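Chapter 12

Care and Setup of the Hand-Held Gripper

What this chapter covers

Pivot joints and linkage
Finger pads
Setting up for rim grips
Cleaning after kitchen work
The service log

Before you start you should have read Chapter 3 (Linkages and Pivots) and have a gripper, a lint-free cloth, a driver that fits the pivot bolts, and a set of spare pads on the bench.

12.1 Why a simple tool needs a schedule

A hand-held gripper has few parts. Two fingers, a linkage, a housing, a handle and a cable make up most of it. Students often conclude that it can be left alone until something breaks. In practice the faults that cost the most time are small ones. A pivot works loose by a fraction of a turn, one finger closes ahead of the other, and every grip after that is slightly off center. The operator corrects for it by hand without noticing. The fault is found days later, when another person picks up the tool.

The Nuttall training shop kept a log for its kitchen grippers from January on. Of the first 14 entries, more than 12 were for loose pivots or worn pads. The remainder concerned cables. We will use the Nuttall routine throughout this chapter, with changes for other shops noted as they come up.

12.2 The pivot joints

Look first at the joints with the fingers open and no load on them. Open fingers should hang evenly. Move each one by hand through its full travel and feel for a catch or for side play. Then check the bolts in the same order every time, starting with the upper pair and moving out to the lower arms. 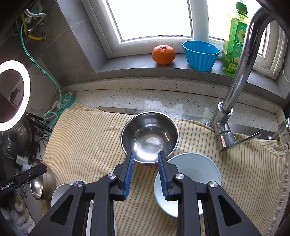
Figure 12.1 Gripper with fingers open over the rim of a bowl. The silver pivot bolts mark the joints.

Side play at one bolt usually shows up at the fingertip as a much larger movement. Tighten in small steps and repeat the travel test after each one. A joint that has been tightened too far will feel smooth when moved quickly and sticky when moved slowly, so test it slowly.

If a bolt will not stay tight, take it out and look at the thread. Do not add thread compound to a damaged bolt. Replace it and write the change in the log.

12.3 The finger pads

Pads carry the whole grip. Ceramic and polished steel are both hard and slick, and a pad that still holds a towel or a sponge well may slide on a glazed rim. Check for three things: ridges worn flat, edges lifting from the finger, and a film of grease or soap.

Fit pads in pairs. A new pad facing an old one gives an uneven grip, and the dish tends to turn as it is lifted. The Fluvness shop changes both pads after 1000 grips whatever their condition. Wisemero goes by inspection alone. Either rule works if it is followed and recorded.

12.4 Setting up for rim grips

Rim grips are the usual test of a freshly serviced gripper. Use dishes of different depth and wall thickness, and lay a folded towel under the work. Close the fingers on the rim until both pads are in contact, stop, and look at the line of the pads against the wall of the dish before lifting.
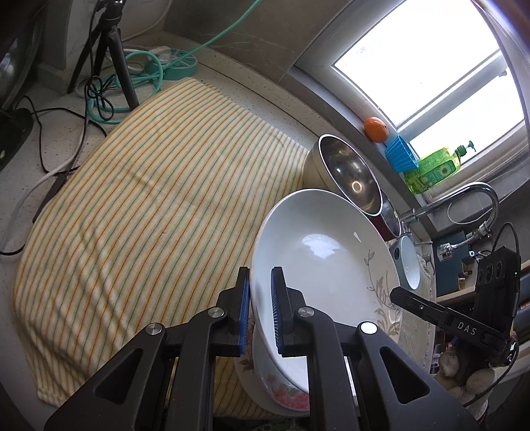
Figure 12.2 Rim grip on a white ceramic bowl, with the ridged pads on the rim. A second gripper is at right.

When two grippers are used together, service them together. Run the rim test with each one alone before trying them as a pair, and keep their cables on separate sides of the work area. The Plinov bench card adds a line here that is worth copying: swap hands and repeat. A fault that moves with the tool belongs to the tool. A fault that stays with the hand is a matter of training and is dealt with in the next chapter.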